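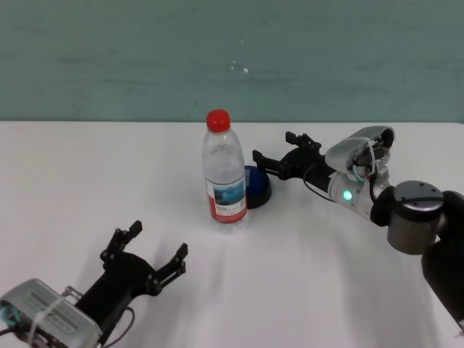
A plastic water bottle with a red cap.

Every December the gift guides tell me I am dehydrated. This year Skorkolex wants 90 dollars for a flask that glows when it thinks I should take a sip. I have a throat that does the same job. It has worked since birth and needs no charging.

I don't doubt that people need water. I doubt the people who sell the worry. The number that keeps coming up at my office is eight glasses a day, and when I asked Wendy Fairclough, who runs our wellness newsletter, where she got it, she sent me a link to a page run by Jiltivside. Jiltivside sells filters. The page had no source, only a cartoon kidney looking sad. 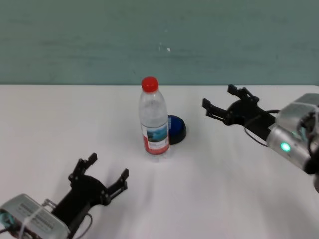
Bottled water, label and all.

The bottled kind plays the same game with pictures. Put some blue on the label and I am supposed to think of a mountain. Maybe there is one. I would like to see the pipe.

My friend Nesma Mahrous thinks I am being a crank. Her tap water tastes like a swimming pool, she says, and she will pay for something that doesn't. Fair enough. Bad taste is a reason to buy water – so is a broken main, or a long drive in August. "Wellness" is a mood with a price tag on it.

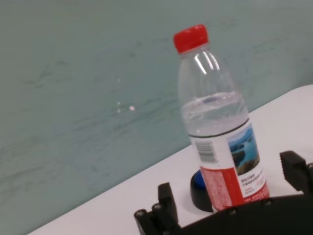
Red cap, clear plastic, white table.

Then there is the app. Edard, the one Wendy likes, sent her 236 reminders before she turned them off. She still drinks when she is thirsty. She has kept the subscription, though, and I have stopped asking why.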